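Parkmont Room Service Automation: Gallery

The Parkmont building is run by Horobets as furnished short-term housing. It has 456 rooms on one maintenance contract. Between tenants, each room gets a reset: doors and windows are checked, small items are put back in their places, and surfaces are cleared for the cleaning crew. Ditance supplies the simulation and teleoperation software for the two-arm mobile robot that now does part of the reset. Jakatness is the internal name for the room model set used in simulation.

All room tasks are run in Jakatness before they are released to the building. The work is done at the operator desks on the ground floor by staff who used to do resets by hand. The page was put together by Orest Sydorenko, shift lead for the desks. It covers the simulation side only.

Wall, floor and ceiling finishes in the room models are varied on purpose and do not match the building. An operator who has learned one finish tends to judge distance from it, and the same goes for the software. Furniture sizes are varied less.

Views from the simulated robot
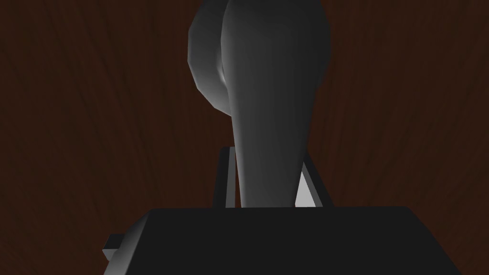
Close view over the gripper. The narrow part of a gray object sits in the gap between the fingers, with dark wood grain behind. 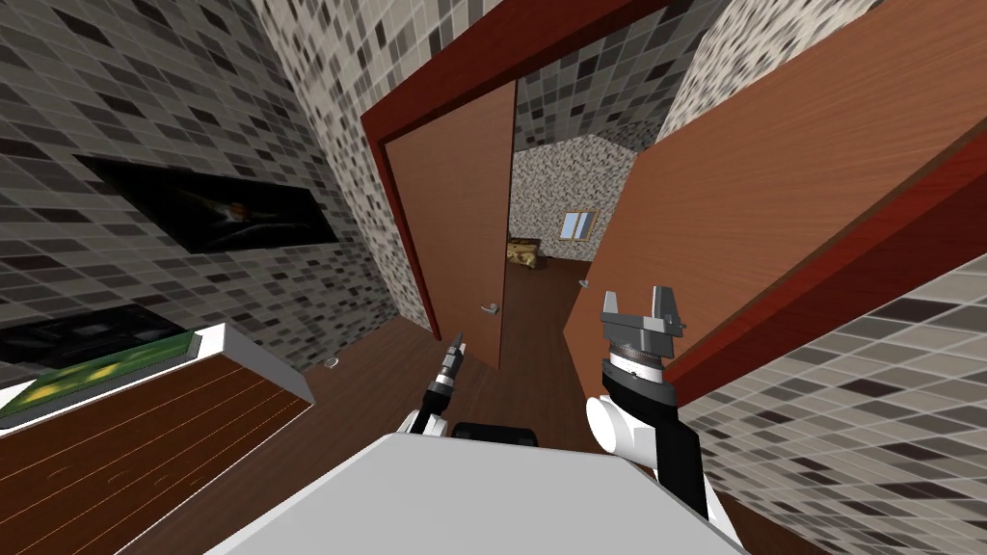

View forward over the white body, both arms out. The brown door in the red frame is partly open, and a second door stands open on the right.

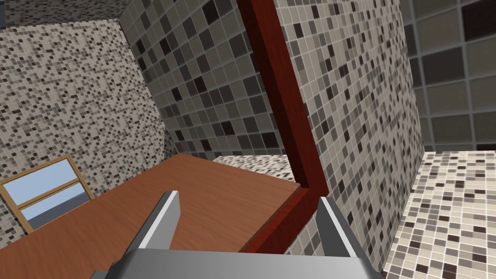 Gripper view across a wooden tabletop toward the window and the tiled walls.

Operators work from several views at once, and most of the training time goes into learning when to switch between them. The body view is used for driving and for placing the arms before a doorway. The gripper views take over for the last part of a reach. New operators stay in the body view too long and then correct late. The desk layout was changed in April so that the gripper views sit directly below the body view, at the same height on every desk. Before that each operator arranged the windows to taste, and handing over a desk in the middle of a task meant a pause while the next person moved everything back.

Changes to the work

Before the robot, a reset was done by one person with a cart. The job was paid per room and the pace was set by the checkout list. The robot handles the door and window checks and the pickup of loose items. Making beds, wiping down bathrooms and anything involving liquids stay with the cleaning crew. So do rooms flagged with damage, and rooms where the floor is blocked.

The desk job is paid by the hour. A shift has 12 desk positions, and an operator spends no more than 2 hours at a desk before moving to floor duty. Floor duty means walking with the robot, clearing thresholds, swapping batteries and closing out tasks that the desk has given up on. The rotation was asked for by the operators. The original plan had separate desk and floor staff, and it was dropped after the first month: desk staff had lost track of which rooms had sticking doors, and floor staff could not tell why a task had been stopped.

Some knowledge moved over poorly. People who had done resets for years knew by feel when a door was out of line or a latch was worn. At the desk there is no feel, only a force reading and the view. The readings were there from the start but had no agreed meaning, so each operator kept a private idea of what was too much. A common table has been written from floor notes and is attached to the task sheet. It is still wrong for the heavier doors on the upper floors.

Physical strain has gone down, mostly in the back and knees. Eye strain and neck complaints have gone up. Desk lighting was replaced and the chairs were not. A request for chairs is open with Horobets.

Release procedure for a room task

A task is built in Jakatness by two operators working together, one driving and one logging. It has to complete 20 runs in a row with the object positions changed each time. Any contact between an arm and a door, a door frame or a piece of furniture resets the count, even if the task finishes. The log lists the view in use at the time of contact. Tasks that pass are tried in a vacant room with a person at the stop button.

Operators can refuse a task that has passed. The reason is written in the log in plain words and the task goes back to the model set. Ditance first wanted a code list for refusals. The free text was kept, and most of the useful corrections to the models have come from it, including door handle height, the swing of paired doors, and the clearance needed beside a table leg.

Open points

Handover notes are still kept twice, once in the desk software and once on the clipboard that travels with the floor crew. The clipboard is the one people read. Ditance is working on a short form that prints.

Paired doors remain slow. When both leaves are open toward the robot, one arm has to be pulled in before the body can pass, and the operator loses the gripper view on that side while it moves. A fixed tuck position has been added for the left arm. The right arm is next.

Tall narrow objects are held at low force in simulation and at a higher setting in the building. The two settings should agree before more objects of that kind are added to the list.

Pay grades for operators who build tasks, as opposed to running them, have not been settled. Both groups are on the same grade for now, and task building is scheduled for the first part of the shift.

Corrections to this page go to Orest Sydorenko at the Parkmont operator desks.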